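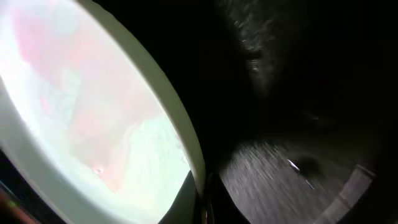

Household Task Cell: Monthly Inspection Checklist

Site: Posura, room 2
Inspected by: Geert Verbeke
Second reader: Gifty Ackah
Date: 22nd March
Hours on the counter at start: 3,838

Marks used: OK, OK with comment, REPAIR, NOT CHECKED. Please write a comment also when the mark is OK, if you had to think before giving it.

1. Emergency stop, wall button
OK. Pressed with the arm moving at slow speed. The arm stopped and stayed stopped until the reset.

2. Emergency stop, hand unit
OK with comment. It works, but the cable is now hanging where a person walks. Brittany Després will put a hook.

3. Gripper fingers, tightness and edges
OK. No play in the fingers when I pull by hand. Edges are smooth, I passed a cotton cloth over them and it did not catch.

4. Wrist camera, view during work near a bright object
REPAIR. Beside the white round rim the inside is so bright that the pink and red parts have no clear shape. On the other side it goes nearly black. The finger is mostly in shadow, and on the grey surface there is a small dark spot for which I can not say if it is an object or only a shadow. A machine which must pick up things should not have to guess this, and neither should the person who supervises it. I ask for a second lamp from the right side and a lower exposure, then a new check.

5. Force limit at the wrist
OK. Limit tested 6 times with the spring gauge from Verschueren. All readings inside the permitted range.

6. Floor marking and distance for persons
OK with comment. The yellow tape is worn near the door. Still readable.

7. Folding of small towels
OK with comment. Of 14 towels, 2 had to be done again by hand. Safe, but slow. Isamu Takagi asks if we can write "ready for the home" in the report. My opinion is no. A person folds the same pile while speaking on the telephone.

8. Wiping of the table
OK. Pressure is correct. The corners are not reached, same as last month.

9. Picking up small things from the floor
NOT CHECKED. I do not allow this test before item 4 is closed. In the last report from Jerkis this task was called "solved". Maybe it is, with good light. Most homes have a dark place under some furniture, and there is where the small things go.

10. Restart after loss of power
OK. The arm does not move by itself when power comes back.

Result: the cell may be used for items 7 and 8 with one trained person present. Picking from the floor is blocked.

Comment of second reader (G. Ackah): I agree with the result. For item 4, please save the camera settings before somebody changes them, so we can compare. Manon Cormier has the form for the lamp order.

Next inspection of the complete list: May.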